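Can a robot arm make my coffee and clear the counter yet?

Posted by Tarmo Butkienė

My sister swears I'll have a machine doing my kitchen by next September. I run a tiny coffee corner at Nalelton and would love to hand over the mugs, plates and forks – I do that counter over 235 times a month! Is anyone near this, or is it still all simulation? I mean a counter like the one in these renders, coffee machine and all:

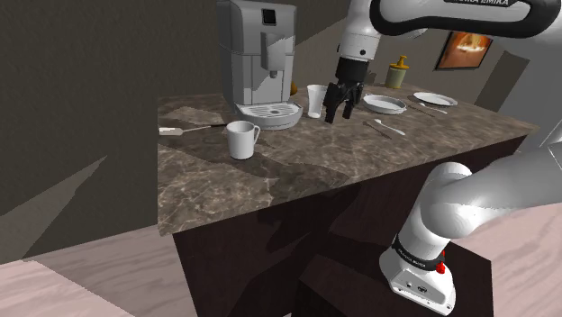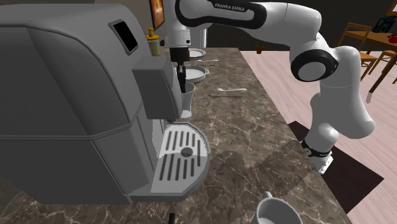 2 min read

Shih-chieh Siu

Depends which chore. Pushing a mug under a spout is the easy end, as long as the mug starts in the same spot every time. Scattered cutlery is much worse (thin, shiny, flat on marble, nothing to get a finger under). I spent three evenings on spoons alone in a simulator and my arm mostly shoved them around. And the real counter has crumbs and wet patches that my simulated one never did. I'd keep the coffee machine and wipe up yourself for now.

Fung

no. my cousin got quoted 3000 just for the mounting and safety stuff, arm not included. buy a dishwasher

Maltard

Agree with Shih-chieh on the cutlery. Plates were OK for me if I grabbed the rim – bowls too, mostly. What gripper are you looking at?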